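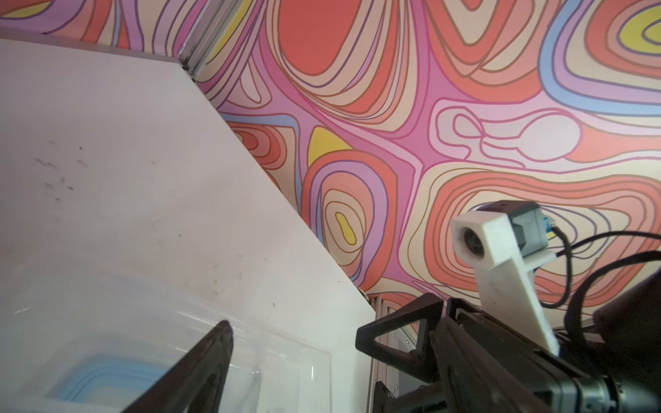 Swirls in coral, peach and powder blue

Hello everyone, and welcome to the wool corner!

The new sock yarn has landed at last. It's called Tamayo, it's a lovely squishy four ply, and I've been itching to tell you since October. We've got it in plain shades and in the speckled ones (my favourite is a mossy green I've already cast on for myself, sorry, there's one less on the shelf). It knits up beautifully on the small circulars and the heel I turned last night came out really neat, which mine don't always.

If you're after a bigger project, Ifeoma Adeleke has written us a shawl pattern called Marnden. It takes 2 skeins and you cast on 285 stitches at the long edge - yes, I know, but it gets shorter with every row! Use plenty of markers. Meifang Li test knitted it and says the lace part is easier if you put in a lifeline before the second chart, so please do.

Do check your dye lots when you order. If you want matching skeins, pop a note in the comments box and I'll sort through the basket for you.
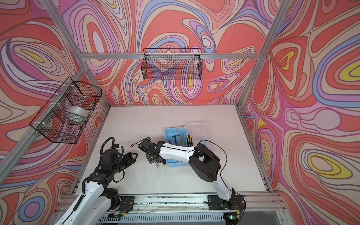

Last posting day

Orders in by December 11, 2019 will go out in the first big parcel run. After that I'll still be posting, just a bit more slowly while Xiuying Long is away. Gift vouchers go by email so you can leave those as late as you like - I always do.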